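My mum makes welsh cakes and I make scones, and that's been the arrangement for as long as I've had my own oven. So it was a bit of a shock to everyone, me included, when I announced in May that I was going to bring a lemon drizzle to my aunt's birthday tea. I'd never made one. I had eaten an awful lot of them though, and I thought that had to count for something!

The recipe I started from came off the back of a card that Elin Rosser gave me when we both worked at Dida, the little café by the station (long gone now, it's a phone shop). She'd written it in green pen and half of it had been rubbed away by butter. I could make out the flour, the sugar and the oven temperature, and after that I was guessing. There was definitely something about yoghurt. Or it might have been yolks.

I went with yoghurt.
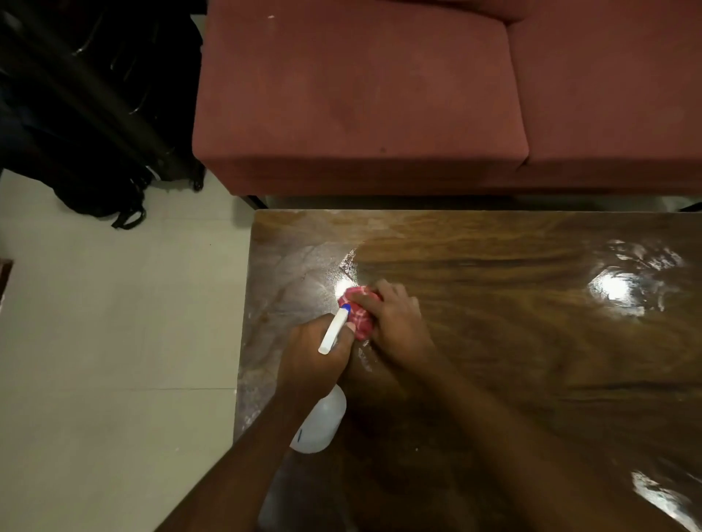

The first one sank. It tasted lovely, all sharp and sticky, but it had a dip down the middle you could have kept soup in. I'd opened the oven door to have a look at it, which I know you're not meant to do, and I'd also been very generous with the baking powder, thinking more powder would mean more rise. My sister says too much makes it shoot up and then collapse. She was eating a slice of it at the time so I didn't feel too told off.

For the second go I weighed everything properly and left the door shut. I also changed the lemons. The first lot had been in the fruit bowl for ages and had gone hard as golf balls, so I got 2 nice heavy ones from Chraibi, the greengrocer on the corner, where they still put everything in paper bags and twist the ends. Honest to goodness, the difference in the zest! The whole kitchen smelt of it. If you do one thing, rub the zest into the sugar with your fingers before the butter goes anywhere near it. It goes damp and yellow like wet sand and you'll want to eat it with a spoon.

That one rose beautifully and I was very pleased with myself until I poured the drizzle on. I'd let the cake go stone cold while I was on the phone, and the syrup just sat on top and slid off down the sides. You want the cake hot from the oven and poked all over with a skewer (I use a knitting needle, a clean one), and then you spoon the drizzle on slowly and let it sink in before you add more. I use granulated sugar for it and only stir it into the juice at the last second, so it stays gritty and you get that crackly top.
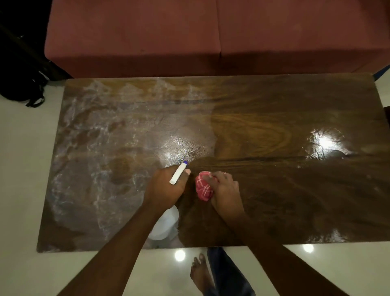 Tin size matters more than I thought as well. Mine is an old Madavine loaf tin that came from my nan, quite narrow and deep, and it needs a good five minutes longer than the shiny new one I bought to replace it. The new one browns the edges before the middle's done, so it's gone to live at the back of the cupboard with the ice cream maker. I line the old one with a long strip of baking paper with the ends hanging over, so I can lift the cake out without a fight.

By the time the birthday came I was on number four and the neighbours had stopped answering the door to me. I baked it the night before, wrapped it in foil while there was still a bit of warmth in it, and it was better the next day than any of the ones we'd cut straight away. My aunt had two slices. My cousin Aris picked all the crunchy sugar off the top of his and left the rest, so I gave him a look and ate it myself. Mum said it was very nice but had I thought about making scones next time.

A few of you asked what I did about the yoghurt in the end. I kept it in, just a couple of big spoonfuls of the plain full-fat sort, stirred through after the flour. I did ring Elin to find out what the card had really said, and she laughed and told me she's never put yoghurt in a cake in her life. It said yolks. So I suppose that's number five, and I've already got the lemons in.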